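In praise of the odds and ends drawer

My sister-in-law, Su-chen Hsieh, threw out 131 things in October. I know the number because she kept a tally on the fridge and sent me a photo of it, very pleased with herself, and asked when I was going to start on mine. Mine being the drawer under the kettle, and the one beneath that, and (fine) most of the hall cupboard.

I'm not going to start. I like my clutter, and I'm fed up with being told it's a sign of something. When did owning a spare hinge become a cry for help? All the tidying books want you to hold each thing and ask how it makes you feel. A fuse doesn't make me feel anything. I keep it for the evening when the lamp goes off and the shop in Clarnard is shut.

My dad kept everything in old tins and trays, and if you wanted a washer you had to rummage. I still think rummaging is one of the great underrated pleasures – you go in for a washer and come out with a key you'd given up on and a plan for Saturday.
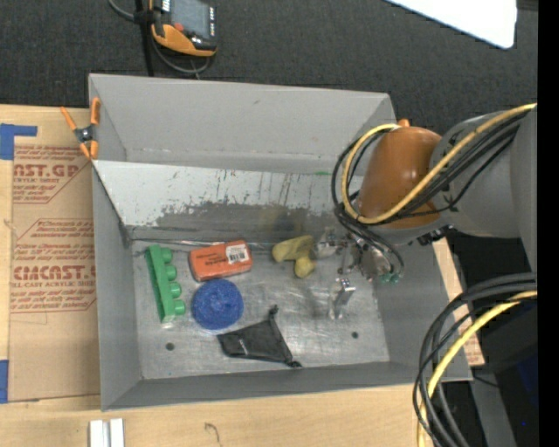
Five things in a well-scratched metal bin.

Su-chen says you can always buy another one. Well, you can, if they still make it! I spent a whole afternoon last year trying to replace one plastic foot for a chair, and ended up being offered a set of twelve, posted from abroad, for more than I'd paid for the chair. My neighbour Chi-keung Tai had one in a jam jar. It was the wrong colour and it's still on there now.

And that's the bit the tidy people leave out. Somebody on every street has to have the jam jar. If we all lived with bare worktops and one nice vase, we'd be driving to Stenach every time a screw dropped down the back of the cooker.

She did ring on Sunday, as it happens, to ask if I had a curtain hook. I had nine.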